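Gripper comparison catch-up, January, minutes

Right, I got handed the notes again, so these are in my own words and you can fix whatever I got wrong before the next one. We started at 2:00 and ran over.

Old business first. The last minutes were accepted, apart from my spelling of Fuentealba, which I've now fixed (sorry!).

Etus jaws versus Plultora jaws. This took up most of the meeting. We've now done 100 folds with each set on the T-shirts, and the Etus jaws dropped the cloth 7 times against 17 for the Plultora. That sounds like a clear win, but a couple of us pointed out that the Plultora is much nicer on thick hems and towels, and that the drops were nearly all on the thin shirts. I argued for sticking with Etus for shirts and leaving towels as an open question. Agreed, with some grumbling from the towel side of the table.

Grip comfort. Everyone who's done a full session says the upright handle is fine for the first while and then your thumb starts to complain. I'm in that camp myself. Somebody suggested a bit of foam tape on the handle, and we'll try it on one pair before we go and do the lot. We also talked about whether a smaller handle would be kinder to smaller hands. No decision, but I'll ask Clombridge what sizes they can print and what colour choices we get, if any.

Labels. Please keep left and right together as a kit when you put them away! Mixed pairs throw out the calibration and I lost most of a morning to it. Anyone who swaps a jaw writes it in the log at the same time, with the kit number.

Controllers. The new one pairs faster and we all like it. The old one still copes better when both hands are moving quickly, so we're keeping both on the go until the next firmware turns up. Fuentealba stays as the name for the comparison folder, even though half of us can't type it.

Data. We're at 3676 clips in total, counting the towels. I'd like to go back through the early ones, as the camera angle was a bit different then and I don't think it's fair to compare them with the newer lot. Agreed that I'll make a start and report back.

To do: me, the early clips and the message to Clombridge. Whoever is on shirts next, the foam tape. Towel people, a short list of what you want tested.

We wrapped up at 3:40.

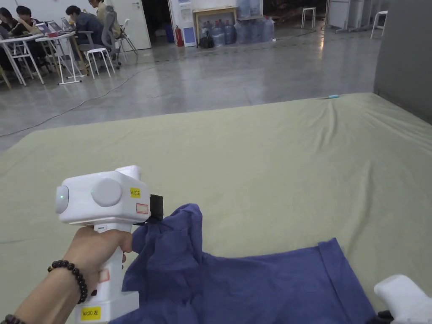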